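Bresville reunion: was Jarmila pushed or did she quit?
6 minute read

**tallgrass_tv**
Started a new thread because the episode one is a mess. Jarmila Charvát confirmed on 29/11/2021 that she is not coming back to Bresville after the reunion. Her post was four sentences long. She thanked the crew, thanked the viewers, said she wished the other women well and that she would be spending more time on her shoe line. No mention of Filippos, no mention of the network.

She has been on since the pilot. 112 episodes. I don't see how she goes out on a four-sentence post unless somebody wrote it for her.

**marnie_b**
Everybody's goodbye post is written by somebody else. Trygve's was word for word the same as the one from the woman who left Rurnport the year before, shoe line swapped for a cookbook.

I think she was let go. The reunion was cut around her. She sat at the end of the couch in the green dress and spoke in the first part, and then she is barely in the second part at all. You do not do that to somebody you are planning to bring back.

**curbside77**
Disagree. I timed it after people kept saying this. The reunion ran 83 minutes without ads and Jarmila is on screen talking or being talked to for 37 of them. That is more than anyone else on that couch. It feels like less because all the loud parts were Dionysis Fragkou and the boat.

**marnie_b**
"Being talked to" is doing a lot of work there. Most of it is Filippos reading viewer mail at her.

**curbside77**
It's his job to read the mail. He hosts.

**tallgrass_tv**
Filippos Kontogiannis has never liked her. Go back to season two when she corrected him on the date of her own divorce. He moved on without a word and she got one segment in the next reunion.

**pepperjack**
Can we talk about the divorce segment though. He asked Spyros Tsolakis on camera if he had moved out before or after the Vasiliu trip, and Spyros said "you'd have to ask her," and she was sitting right there. Then they cut to a commercial. When it came back she had a glass of water and her hair was on the other side. Something was taken out. My guess is several minutes.

**marnie_b**
Yes! The hair. My sister caught that too. It was over her left shoulder and then it was over her right, and the earring was gone.

**curbside77**
They film those things for nine or ten hours. People fix their hair. People take earrings off because they hurt. I wouldn't build a theory on it.

**lowell_dad**
I only watch because my wife does and now I have opinions. The contract piece is what I would look at. The cast sign for two seasons at a time and hers was up. Dionysis got a raise after the Vasiliu trip (she said so herself on the podcast) and if Jarmila asked for the same and the production company said no, then it's neither one. She wasn't fired and she didn't storm out. They just didn't agree on a number.

**tallgrass_tv**
That is still being pushed out if the number was insulting.

**lowell_dad**
Maybe. Depends on the number. None of us have it.

**sundaybest_k**
Catching up on my lunch. I did a rewatch of the first three seasons over the summer with the kids home and she was the best part of it. The dinner where she sends the soup back twice. The one where she walks out of her own housewarming and takes a cab to Trygve Fagerlund's place. I know the later seasons were rough but I don't think you can call the show Bresville without her in it. 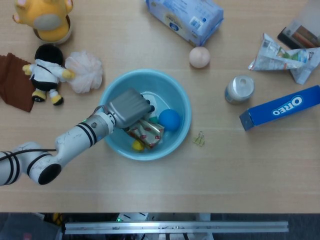
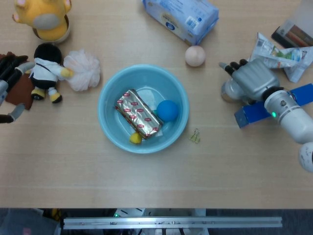 Does anybody know if she is still under contract for the holiday special?

**lowell_dad**
The holiday special was filmed the same week as the reunion, so she is in it. It airs in December and the network has already put her name in the listing. What she won't do is the press for it.

**sundaybest_k**
Thank you, that's what I was after. I'll watch it then.

**pepperjack**
She is in the trailer for about a second. She's carrying a coat.

**vera_nights**
I'm going to be the unpopular one. I was ready for her to go. She had one story for three years and the story was Spyros. Every scene she walked into, somebody had to ask how she was doing, and she said she was fine, and then she wasn't. I felt bad for her as a person but it was the same scene over and over. Dionysis is a lot but at least she does things. She bought the boat. She sank the boat. She had the insurance guy on camera.

**tallgrass_tv**
A marriage ending is a story. Buying a boat is shopping.

**vera_nights**
It's a show where people shop.

**marnie_b**
I'll give you that season six dragged. But that is on the edit too. She opened a store in Rurnport that year and we got one scene of it, and the scene was about whether Spyros was invited. They had other material and they picked that.

**curbside77**
The store scene is a fair point. I had forgotten she even had a store.

**pepperjack**
She closed it. It's a bank now.

**lowell_dad**
On who replaces her: Ilinov Pictures put out a casting call last month and it asked for women "with existing ties to the cast." That sounds to me like a friend of Dionysis. If they wanted to keep Jarmila's side of the group alive they would bring back Trygve, and he has said twice that he won't do it without her.

**vera_nights**
Trygve will do it. He said the same thing before season five and he was in the first episode of season five.

**marnie_b**
He was in it for one party -- that was a favor to Jarmila because it was her birthday.

**vera_nights**
He was paid for it.

**tallgrass_tv**
I went back and watched the end of the reunion again last night with the sound up. When Filippos does the toast and everyone gets up, she stays seated a little longer than the others and then says something to the woman next to her. The music is over it. I played it several times and I think it's "that's me done," but my husband hears "that's my gum." So I don't have anything to offer there.

**curbside77**
I hear "that's me done" too. Which would mean she already knew, and that fits with her quitting.

**marnie_b**
Or it means somebody told her backstage.

**lowell_dad**
Same words either way. I'd wait for the podcast. She is booked on the one Dionysis did, and they let people talk.

**pepperjack**
Is that confirmed or is it from the fan account?

**lowell_dad**
Host said it at the end of the last episode. No air date given.

**sundaybest_k**
I hope she talks about the soup.

You must be logged in to reply to this thread.

Recent threads
Rurnport season 4 cast rumors
Dionysis and the boat: full timeline
Best and worst Bresville reunion dresses
Did Trygve's cookbook ever come out?
Filippos as host: keep or replace

Contact the moderators | Copyright 2021 Couch Side Boards | Back to top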